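Huttunen Opens Akmont, a Digital Art Marketplace Where Nothing Costs More Than $20

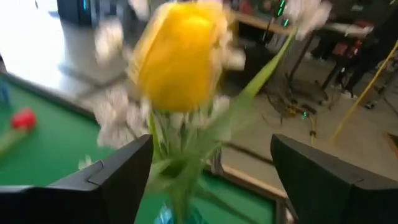 A yellow tulip among small white flowers.

BILLTON, 19 September 2025 - Huttunen, the online gallery company, today opened Akmont, a marketplace for tokenized digital art priced at what most people spend on lunch. Every piece sells for between $2 and $20. Buyers hoping to retire on the proceeds are asked to read the terms, which are short and discouraging.

Akmont launches with around 1,000 works from 12 artists, including a series of animated parking lots that the company insists is its best seller in testing. Tokens are recorded on the Komerero network. They can be given away or resold, but never for more than the original price.

"Our early users told us they wanted to look at the art," the company said. "We had prepared several charts for them and have put those away."

Artists keep all of the sale price except a small listing fee. Gift cards arrive in November - in time for relatives who still ask what a token is.

Accounts are free. Press inquiries go to the Huttunen media desk in Billton.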